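Removing limescale from kettles, taps and shower heads

Limescale is mostly calcium carbonate. It comes out of hard water when the water is heated or left to dry on a surface, and it dissolves in mild acid. Citric acid and white vinegar both work. Citric acid has less smell and stores as a dry powder, so the quantities on this page are for citric acid unless stated.

Kettles

Fill the kettle to just over half and boil it. Switch off at the wall, let it stand for 5 minutes, then add 2 level tablespoons of citric acid. Add the powder slowly, as it will fizz on heavy scale. Leave until the fizzing stops, pour away, rinse, and boil once with fresh water before making a drink. Do not fill above the marked line and do not put the base in water.

Enamelled kettles should be treated with cooler water and a shorter soak. The enamel on our old Groen dulled near the spout after an overnight soak in vinegar.

Taps

Chrome plating tolerates a short contact time. Soak a strip of cotton cloth in the solution, wrap it round the base of the spout and leave it for 7 minutes. Rinse and dry. Repeat if needed in place of one long soak. Brass, gold-coloured and matt black finishes mark easily; use soapy water only and dry them after use.

The small mesh insert in the end of the spout unscrews on most taps. Note the order of the parts before separating them. The washer in the Dutora kitchen tap sits above the mesh, and the tap drips from the collar if it is put back below.

Never mix any acid with bleach or with a cleaner containing bleach. The gas given off is harmful. Rinse the surface fully and leave it until the next day before changing from one to the other.
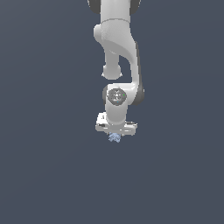 Can the same solution be used twice?

It can be used again on the same day if it still fizzes on scale, but a cloudy solution that no longer reacts should be poured down the sink with plenty of water.

Shower heads

Unscrew the head and stand it face down in a bowl with the solution over the nozzles. Rubber nozzles can be rubbed with a thumb afterwards. Njål Torvik wrote in May to say that the Savano head has a filter disc behind the thread, which should be lifted out and rinsed separately.

Do not use acid on marble, limestone or unsealed grout. Stand the bowl in the bath or on a tray if the worktop is stone.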